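Hochzeitsdeko selber machen und heil durch den Tag bringen: Tipps aus der Werkstatt und vom Küchentisch

Zwischen den Jahren ist bei mir traditionell Bastelzeit, und weil im Juni wieder eine Hochzeit im Freundeskreis ansteht, liegt der Esstisch voll mit Band, Draht und Papier. Ich liebe das! Es gibt kaum ein Fest, bei dem man mit ein bisschen Handarbeit so viel ausrichten kann, und kaum eins, bei dem so viel im letzten Moment schiefgeht, wenn man es nicht ein- oder zweimal geübt hat. Also hier meine gesammelten Kniffe, bunt durcheinander.

Wachsflecken auf der Leihtischdecke

Nicht reiben, auch wenn es in den Fingern juckt. Erst ganz hart werden lassen (Kühlakku in ein Geschirrtuch wickeln und auflegen), dann mit dem Rücken eines Buttermessers abheben. Für den Rest Löschpapier drunter und drüber, Bügeleisen auf mittlere Stufe, ohne Dampf, und das Papier immer wieder versetzen, bis nichts mehr durchkommt. Bei farbigen Kerzen bleibt manchmal ein Schatten. Da hilft Gallseife über Nacht, bevor die Decke in die Maschine geht. Vorher in den Mietvertrag schauen, manche Verleiher wollen ausdrücklich, dass man die Finger davon lässt.

Anstecker frisch halten

Anstecksträußchen binde ich am Vorabend und lege sie in eine flache Dose mit feuchtem Küchenpapier, Deckel nur locker drauf, ab in den Kühlschrank. Ins Gemüsefach, und bitte ohne Äpfel daneben! Äpfel geben Reifegas ab, und dann lassen die Rosen schon vor dem Jawort die Köpfe hängen. Die Stiele wickle ich mit Floristenband ab und erst am Morgen mit dem schönen Satinband darüber, sonst zieht es Wasser und bekommt Ränder. Zwei Nadeln pro Anstecker einpacken. Eine fällt immer in den Kies.

Schleierkraut mag diese Behandlung übrigens sehr, Hortensien gar nicht. Die brauchen Wasser bis zur letzten Minute, am besten in kleinen Röhrchen mit Gummikappe.

Gläser und Vasen glasklar bekommen

Leihvasen kommen oft mit einem grauen Kalkschleier. Warmes Wasser, ein ordentlicher Schuss Essig, eine Handvoll roher Reis hinein, kräftig schwenken - das macht richtig Spaß und kommt in jede Ecke, wo keine Bürste hinreicht. Danach klar spülen und kopfüber auf ein Leinentuch stellen. Frottee fusselt, und die Fusseln sieht man auf dem Tisch bei Kerzenlicht von jedem Platz aus.

Aufkleber von gesammelten Marmeladengläsern lösen sich mit einem Brei aus Natron und Speiseöl. Eine halbe Stunde einwirken lassen, dann mit dem Topfschwamm abrubbeln. Für unser letztes Fest habe ich so 27 Gläser fertig gemacht, an einem einzigen Nachmittag und mit sehr weichen Händen am Ende.
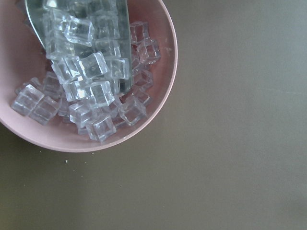

Beim Eindecken hat sich bei mir eine Papierschablone bewährt. Einfach einen Bogen Packpapier auf die Breite eines Platzes zuschneiden (ich nehme 55 Zentimeter, enger wird es mit den Ellbogen ungemütlich), Teller, Besteck und Gläser mit Bleistift umfahren und dann von Platz zu Platz weiterwandern. Damit kann jeder helfen, auch der Onkel, der noch nie eine Tafel gedeckt hat, und am Schluss steht alles in einer Reihe. Die Schablone rolle ich auf und verwende sie beim nächsten Fest wieder.

Tischkarten, die stehen bleiben

Papier unter 200 Gramm kippt, sobald jemand eine Tür aufmacht. Den Falz vorher rillen: Lineal anlegen, mit einer leeren Kugelschreibermine oder einer stumpfen Stricknadel einmal fest entlangfahren, dann erst knicken. Im Freien klebe ich auf die Innenseite eine kleine Unterlegscheibe aus dem Schraubenkasten. Sieht kein Mensch, und der Wind kann kommen.

Wer mit Füller schreibt, probiert die Tinte unbedingt auf genau diesem Papier aus. Manche Naturpapiere saugen so, dass aus einem schönen i ein Klecks wird. Ein Hauch Haarspray aus größerer Entfernung vor dem Schreiben hilft ein wenig, Pigmentliner hilft mehr.

Die Lichterkette im Griff

Nie in die Schachtel stopfen. Ich wickle jede Kette auf ein Stück Karton mit zwei eingeschnittenen Kerben und schreibe die Länge gleich drauf. Vor dem Aufhängen einmal am Boden auslegen und leuchten lassen, bevor jemand auf die Leiter steigt. Für draußen nur Ketten und Verlängerungen mit passender Kennzeichnung nehmen, und die Steckverbindungen nicht ins nasse Gras legen.

In der alten Scheune in Bristitz, wo wir schon oft gefeiert haben, gibt es an den Balken keine Haken und Nägel sind verboten. Dort haben sich Kabelbinder mit Öse bewährt, locker um den Balken gelegt und die Kette nur eingefädelt. Am nächsten Tag ein Schnipp mit dem Seitenschneider und alles ist wieder weg.

Konfetti aus Blättern

Wunderschön und ganz einfach: getrocknete Blätter von Efeu, Buche oder Rose mit dem Motivlocher stanzen. Die Blätter sollen gepresst, aber noch ein bisschen biegsam sein, drei Tage im dicken Buch reichen meistens. Für nearly jeden Gast eine kleine Tüte - bei mir kamen fast 1000 Herzchen zusammen, und der Locher wurde gegen Ende stumpf. Mehrmals durch Alufolie stanzen, dann schneidet er wieder.

Das Notfallkästchen

Eine flache Blechdose gehört bei jeder Feier unter den Tisch mit den Geschenken. Bei mir sind drin: Sicherheitsnadeln in mehreren Größen, Nadel mit weißem und schwarzem Faden (schon eingefädelt!), Blasenpflaster, ein Stück weiße Kreide für Flecken auf dem Kleid, doppelseitiges Klebeband für den Saum, Haarklammern und ein Feuerzeug mit langem Hals. Die Kreide nur auf trockene Stellen tupfen und vorher an der Innenseite probieren.

Nachtrag vom 26. Dezember: Die Blechdose klappert jetzt nicht mehr, ich habe sie mit einem Rest Filz ausgelegt.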